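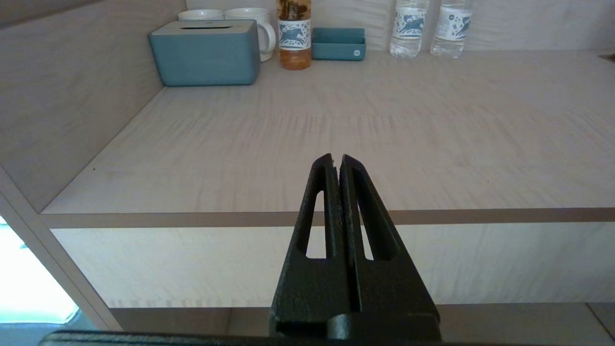 For my project I wanted to know why small towns lose their bus routes, and I picked the one I ride, the Jokness to Zullis line. It used to run every hour. Now there are 3 buses a day, and if you miss the 2 p.m. you're stuck until dinner (ask me how I know!).

I started with the old timetables at the Zullis library, which took me most of February. They're kept in boxes by year, except the years nobody filed, so my chart has a hole in it.

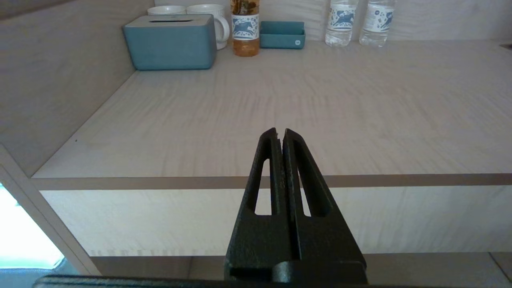 Then I got on the bus and asked people to fill in a survey. I handed out 30 and got most of them back — one had a grocery list on it. Older riders mostly go to the clinic, and students mostly go home. 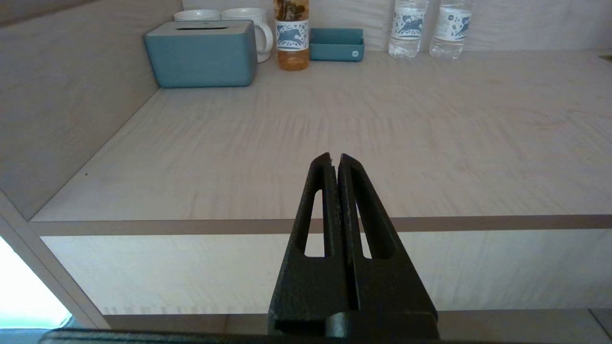 So who still needs the bus? Mainly people who can't drive, and they're the ones who lose a whole afternoon when a trip gets cut.

The survey has 2 weak spots. I only rode in the daytime, and I only asked people who were already on board, so anyone who gave up on the bus isn't in there. 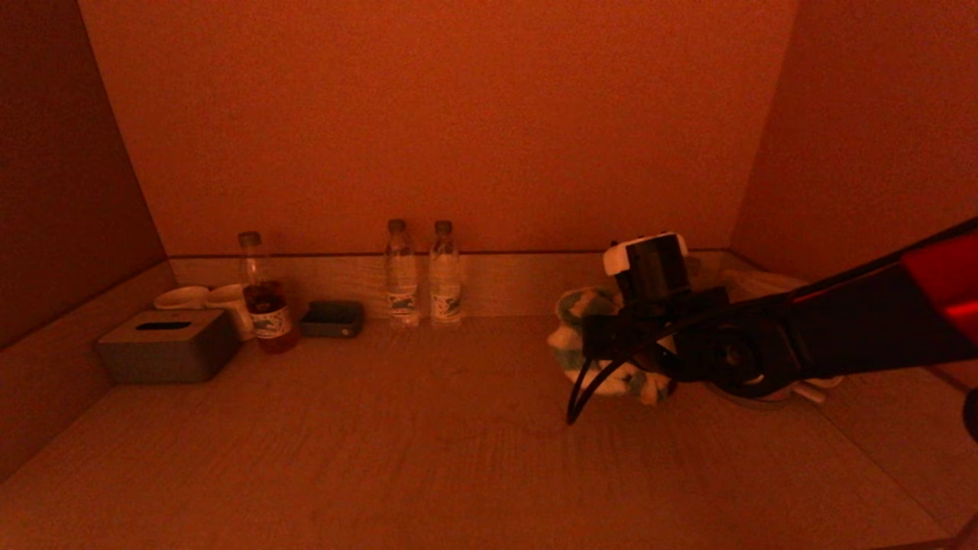

Jokness, March

My last ride was the early one, at 6:40. It was packed as far as the Bansal stop, then almost empty. I'd like to redo the survey on that trip next semester, with a shorter form and better pens.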